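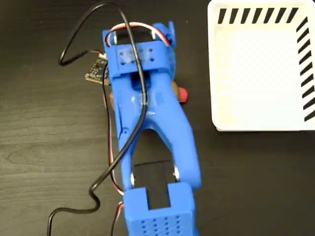

Con la llegada de agosto volvemos a hablar de las mesas de madera, que en verano trabajan más que en ningún otro mes. Se come en ellas, se hacen los deberes atrasados, se apilan las maletas y, al final de la jornada, acaban con todo encima. En un tablero marrón oscuro como este, con la veta apenas marcada en líneas horizontales, conviene trabajar siempre en el mismo sentido que la madera, tanto al quitar el polvo como al aplicar cera. Un cable largo y negro que cruza la mesa de lado a lado es lo primero que hay que levantar antes de pasar el paño: arrastrarlo por encima de la superficie deja marcas finas que en una madera oscura se ven enseguida.

En el taller de Clulport, Delyth Nicholas lleva varios cursos enseñando a cuidar muebles de diario, y este mes nos ha pasado sus notas sobre tableros oscuros. Las resumimos para quienes no pudieron asistir a la última sesión.

Primero se despeja la mesa por completo. Las piezas duras se levantan con las dos manos y se dejan sobre una toalla doblada, en el suelo o en una silla. Los cables se recogen en una vuelta ancha, sin apretar, y se cuelgan del respaldo.

Después se quita el polvo en seco. Delyth usa el paño Dustilent, que venden en la ferretería Griffiths, pero sirve igual una camiseta vieja de algodón sin costuras ni botones. Se empieza por el extremo más alejado de la ventana y se avanza hacia la luz, para ver lo que queda. El paño se sacude fuera de casa, no sobre el fregadero.

Si hay cercos de grasa o restos de comida, se pasa un segundo paño apenas húmedo, con una gota de jabón neutro, y se seca a continuación. Conviene no dejar agua en las juntas del tablero ni en los cantos. Los productos con silicona quedan bien el primer día, pero luego dificultan cualquier reparación — Delyth prefiere no usarlos en ninguna mesa que piense conservar.

Para las marcas pequeñas en tableros encerados, una lija de grano 400 y mucha paciencia. Se lija solo la zona dañada, siguiendo la veta, con el papel envuelto en un taco de corcho. Si el acabado es barniz, mejor preguntar antes de tocar nada. La cera se da en 2 manos finas, con una noche entre una y otra, y se frota con un trapo de lana hasta que deje de pegarse al dedo.

En las mesas que se usan también para trabajar, un fieltro grande bajo las herramientas evita la mayor parte de los arañazos. Griffiths lo vende por metros y lo corta a medida en el mostrador.

Las notas completas están en Dokeo, en la carpeta de hojas del taller, con el número 122. Quien no tenga acceso puede pedir una copia en papel en Clulport cualquier tarde a partir de las cinco. El próximo grupo tratará sillas de enea y todavía quedan 2 plazas. Hay que llevar delantal y, si se quiere, una silla propia que no tenga carcoma activa.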